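Scanned documents arrive in the wrong folder after we renamed the departments

Asked in: Office equipment and document handling
Tags: scan to folder, address book, permissions

Hello everybody,

I take care of the office machines in a company with 200 employees, next to my normal work, so please excuse me if I use the wrong terms. We have 4 Roder multifunction machines, and all of them send the scans through a small server program called Monon. The user logs in with the card, presses "Scan to my department", and the PDF goes to the shared folder of the department.

In June we changed the names of some departments. "Purchasing" became "Supply" and "Customer Files" was divided in two parts. I made the new folders, I gave the permissions, and I changed the names in the Monon address book. I did a test with my own card and it was correct.

Since that time, a part of the people from Supply get their scans in the old Purchasing folder. It is not everyone. One colleague has it correct on the machine on the second floor and wrong on the machine next to the kitchen. I have already done the following:

- restarted the machines
- deleted the old entry in the address book (it came back after the night)
- checked the permissions two times
- asked the firm Fister, who maintains our machines, but they answered that the contract covers only the hardware

I can not simply delete the old folder, as it contains invoices which we must keep. What did I forget? And is there a way to see in one place which user is connected to which folder?

Thank you in advance.

3 answers

Answer 1 (accepted by the asker)

The important detail in your question is that the old entry came back after the night. It means that there is a second source for these entries, and Monon copies from it on a schedule. In most installations this is the company user directory. You changed the name in the address book, but the user accounts still have the old department written in them, and in the night the synchronization restores it.

I would do it in this order:

First, open the user directory and look at the field "Department" for one person with the problem and for one person without it. I expect that you will see "Purchasing" by the first and "Supply" by the second. Someone has probably corrected a few accounts by hand.

Correct the field for all of them. With 200 accounts you can export the list to a spreadsheet, filter it by the old name, and import it back. Please keep a copy of the export before you change anything.

Then go to Monon, to the page with the scan destinations, and check the rule itself. It is possible to write a rule in two ways: with a fixed path for every department, or with a variable which takes the name from the account. If yours is with a fixed path, the new department needs its own line. If there is no line, the program takes the last path that was valid, and this would be your old folder.

After this start the synchronization manually. You do not have to wait for the night.

For the difference between the two floors: the machines keep a local copy of the address book, so that scanning works also when the server is down. A restart does not clear this copy. In the administrator menu of the machine there is an item to renew the address book from the server. On our machines it takes around 5 minutes and during this time no one can scan, so I do it before 8 in the morning.

About your last question, yes, there is a report. It is under Reports, Destinations, and you must choose "by user", otherwise you get only the list of folders. It shows the login, the department and the full path. I did not find a possibility to send it automatically by email, but it can be saved as CSV.

One more advice: set the old folder to read only. The invoices stay where they are, and if a machine still tries to write there, you receive an error message with the name of the machine. This is much faster than to search for lost scans.

Comment from the asker: It was exactly this. The accounts had the old name, and the kitchen machine had its old copy. I have also found two persons who left the company and still had a scan folder. Thank you very much for the patient explanation.

Comment: For the customer files check also the retention setting. When we divided a folder, the new one received the default value, and for us the default was to delete after some months.

Answer 2

We had a similar problem and we changed to Kratochvíl. There you make the folders directly from the groups and it is finished. Maybe look at it when your contract ends.

Comment: This does not answer the question. If the department in the account is wrong, the other program will read it wrong too.

Answer 3

Did you try to delete the user from the machine and register the card again? For me it helped, but I had only one user with this problem and I do not know if it was the real reason. Be careful, the personal shortcuts of the user are also deleted by this.
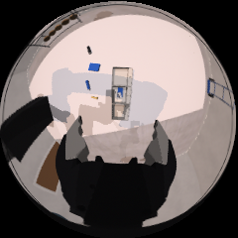 Gray shelf unit with three compartments, view from above (computer rendering)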